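**Kever two-arm home unit, reviewed after a month of chores**

Reviewed by Mackenzie Li
Software: the version shipped in January, no beta features
Overall: good at picking things up, fair at putting them away, poor at cleaning

I tested the Kever in a two-bedroom apartment and for a shorter stretch in the back of a shop that packs gift boxes. The question I wanted to answer was a simple one. Can a machine like this take over any chore completely, so that a person can stop thinking about it? I kept a log of every task I gave it, 448 in all, and marked each one as finished, finished with help, or failed.

Setup took most of an afternoon. The base needs a clear path to wherever it will work, and it does not like rugs. Baldur Eskildsen helped me get it up two steps at the front door, and I would not try that alone. After that you walk it through the rooms with the tablet and name the surfaces: desk, counter, shelf, sink. It remembers them well. I renamed the kitchen counter twice and it never got confused.

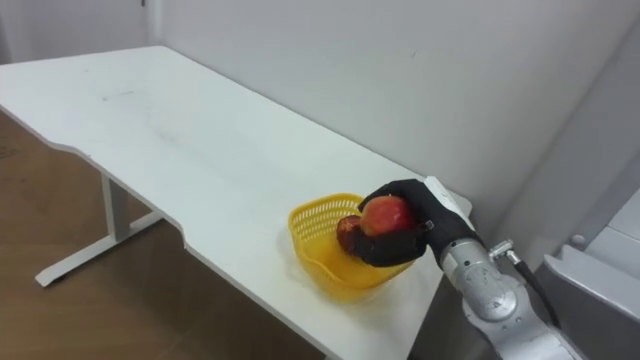
Tidying is the job most people will buy a machine for, and it is where the good hands matter. Older grippers with two flat jaws were fine for boxes and bad for anything round or soft. Fruit is a fair test of the difference. With the fingers curled over the top of a red-orange fruit and the thumb low on the front, a hand has a hold that does not depend on squeezing hard, and it can work right at the rim of a small yellow basket with another fruit already inside. Out of 200 pick-and-place tasks in my log, the Kever finished 170 without help. Apples gave it little trouble. Grapes were hopeless, and I stopped offering them.

It is slow. I can clear a desk in under a minute and the Kever takes ten. For some chores this does not matter, as I was out of the apartment anyway. It matters a lot at dinner time, when you want the counter back.

Laundry was the weak spot. It will move clothes from a hamper to the washer, and it will press the start button if you have shown it where the button is. It folds towels into something close to a rectangle. It cannot do shirts. A fitted sheet kept it busy for half an hour and I folded the sheet myself.

Dishes were mixed. Plates and bowls went into the rack in the right slots. Glasses it handled so carefully that I lost patience, though it never broke one. It will not scrub, and it will load a plate with food stuck to it as if the plate were rinsed. Wiping a table is offered in the menu. It wipes the middle and leaves the corners.

The shop was a better match. Jocelyn Sutherland runs the packing bench there and gave it one job: take an item from a tray and set it in a box. The items were always in the same place and the boxes were all the same size. She aimed for 500 boxes in a shift and the machine did 425. Her packers are faster, but they were free to do the ribbons and the cards, which the Kever can't touch. She would keep it for the holiday season and send it back in the spring.

Noise is low, a steady hum with a click when the fingers close. The battery lasts through a morning. Charging takes longer than I would like, and the machine has to be parked facing the dock or it won't start.

I also had a few days with the Zalik, which is cheaper and has one arm. It dropped more and could not hold a box steady while filling it. If you only want something to carry a basket from room to room, it will do.

For a home, I would wait. The Kever finishes enough chores to be useful and leaves enough half done that you still have to check every one. For a small shop with one repeated job at a bench, rent it for a season first and measure the doorways before it is delivered.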